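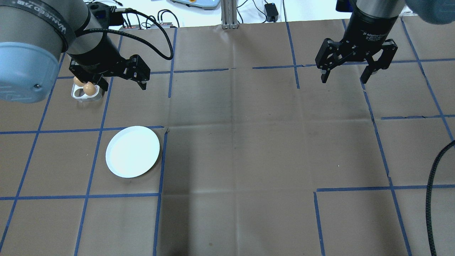 HAIR

Beauty > Hair > Cuts & Bangs

4 min read

So you want bangs. Fine. Good, even. But which ones, because "bangs" covers a lot of ground and the wrong kind will have you in a headband until January.

Start with curtain bangs if you're nervous. Longer at the sides, shorter in the middle, parted wherever your hair already wants to part. They grow out into face-framing layers and most people won't even notice it happening. Work on wavy hair, straight hair, hair that can't make up its mind. Ask for the shortest piece to hit the bridge of your nose. You can always go up from there.

Blunt bangs. Big commitment. Straight across, brow length, heavy. Gorgeous on thick straight hair and a lot of upkeep on everything else. You'll need a trim every 2 weeks, and plenty of salons do it free between cuts (the one I go to in Darnevcombe does, no appointment, just turn up before 10 a.m.). Got a cowlick at the front? Tell your stylist before anybody wets your hair. It dries where it wants to.

Wispy bangs, sometimes called see-through. Thin, light, a bit of forehead showing. Nice for fine hair since they don't steal much from the rest. They do get greasy by lunch. Dry shampoo at the roots, the night before, not the morning of. Trust me on that one.

Then micro bangs. Well above the brow. Everyone saves the photo, few people book it. If you have curls, get them cut dry and cut long, then shorter, then shorter again. Curly bangs spring up more then you think.

Side-swept is back too. Softer than the 2000s version, less of a slab over one eye. Good if you wear glasses, as long as the short end clears the top of the rim.

Styling, quick. Dry your bangs first, before the rest of your hair, while they're still properly wet. Small flat brush, nozzle pointing down, brush left, brush right, left again. Skip the round brush unless you want a bubble. A pea of cream, max. I've been using the Stotier light one and it hasn't gone crunchy on me yet. Purves makes a velcro roller set that's handy for curtain bangs: 2 rollers, roll back off the face, do your makeup, take them out.

Washing just the bangs in the sink is completely allowed. Clip everything else back, bit of shampoo, rinse, dry. Two minutes.

Cutting them yourself: go small. Dry hair, proper hair scissors, snip up into the ends and never straight across. Stop before you you think you're done. And if they still come out too short, bobby pins and a middle part will get you through the first month.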